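**Tiso in Irnamside: Stehplatz vorn oder Rang?**

**kellerkind_b**
Moin zusammen, ich überlege, im November zu Tiso nach Irnamside zu fahren. Die Halle kenne ich nicht. Laut Vorverkauf gibt es Innenraum (nur stehend) und Rang mit fester Platzwahl. Preislich liegt beides dicht beieinander. War jemand schon mal da und kann etwas zum Klang sagen? Anreise mit dem Zug, Rückfahrt müsste ich noch klären.

**Dudent**
War beim letzten Mal drin, Innenraum links. Der Bass war vorne viel zu laut, vom Gesang kam kaum etwas an. Weiter hinten am Mischpult ging es. In die Halle passen bis zu 2000 Leute, und wenn sie voll ist, kommt man nach Beginn nicht mehr vernünftig durch. Also rechtzeitig hinstellen.

**rillenfux**
Kann ich so nicht bestätigen. Ich stand ebenfalls vorne, allerdings rechts, und habe jedes Wort verstanden. Tiso mischt seit der letzten Platte anders, die Gitarren sind leiser. Rang würde ich bei der Band nie nehmen. Da oben sitzen alle, und wer aufsteht, bekommt Ärger mit der Reihe dahinter.

**Dudent**
Rechts war auch die Seite ohne den kaputten Subwoofer-Stapel, vielleicht liegt es daran. Meine Begleitung hörte es genauso wie ich.

**kellerkind_b**
Danke euch. Was habt ihr für die Karten bezahlt? Bei mir werden 35 Euro im Innenraum angezeigt, plus Gebühren.

**tapehiss**
35 ist der normale Preis. Finger weg vom VIP-Paket für 299. Da ist ein Soundcheck dabei (2 Lieder), ein Plakat und ein früherer Einlass, der letztes Mal genau dann begann, als auch die normale Schlange reindurfte. Ich hatte deswegen eine Mail an den Veranstalter geschrieben und eine Standardantwort bekommen.

**rillenfux**
Das mit dem Einlass stimmt, das war schlecht organisiert. Zwei Lieder Soundcheck fand ich trotzdem gut. Eins davon wurde abends gar nicht gespielt. Ob das den Preis wert ist, muss jeder selbst wissen.

**tapehiss**
Für mich nicht. Dafür gehe ich sonst ein ganzes Jahr auf Konzerte.

Zur Vorband: angekündigt ist Nakpan. Die sind live besser als auf Platte, fangen aber sehr früh an. Einlass 18 Uhr, Nakpan um 19 Uhr, Tiso gegen 20:15 Uhr. So stand es jedenfalls auf dem Plakat der letzten Tour, und so lief es auch.

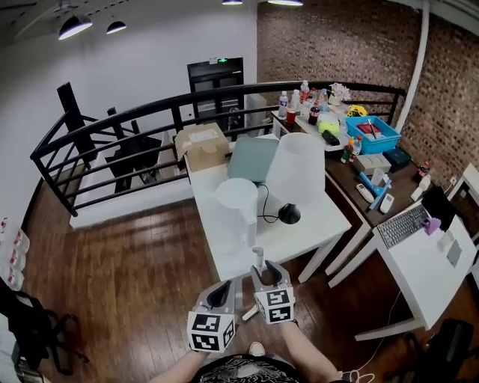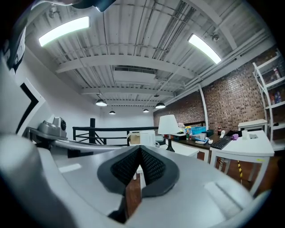 **Nordkurve**
Zu Nakpan muss ich widersprechen. Hab sie im Frühjahr gesehen, da kamen zwischen den Stücken minutenlange Stimmpausen, und der Schlagzeuger war dauernd zu schnell. Mir reicht es, wenn ich um acht in der Halle bin. Wer nur wegen Tiso kommt, verpasst nichts.

**tapehiss**
Im Frühjahr hatten sie noch die alte Besetzung. Seit dem Wechsel am Schlagzeug ist das eine andere Band.

**Nordkurve**
Das wusste ich nicht. Dann schaue ich mir vielleicht doch die letzten Stücke an.

**kellerkind_b**
Noch eine Frage zur Rückfahrt: Wann ist Schluss? Der letzte Zug ab Irnamside geht bei mir 23:04 Uhr.

**Dudent**
Letztes Mal war die Zugabe um 22:10 Uhr vorbei. Zum Bahnhof läuft man 20 Minuten. Die Garderobe ist das Problem, da standen wir länger an als am Einlass. Jacke anbehalten oder im Schließfach am Bahnhof lassen. Große Rucksäcke nehmen sie am Eingang sowieso nicht an.

**rillenfux**
Schließfächer am Bahnhof gab es zuletzt nur noch am Hinterausgang, und die waren belegt. Ich würde mich darauf nicht verlassen. Dünne Jacke und gut.

**kellerkind_b**
Alles klar. Ich nehme Innenraum und stelle mich in Richtung Mischpult, eher rechts. VIP lasse ich weg. Karte ist bestellt.

**Nordkurve**
Bin auch da, ebenfalls Innenraum. Falls jemand seine Rangkarte loswerden will, bitte in den Tauschthread und nicht hier rein, sonst wird wieder geschlossen.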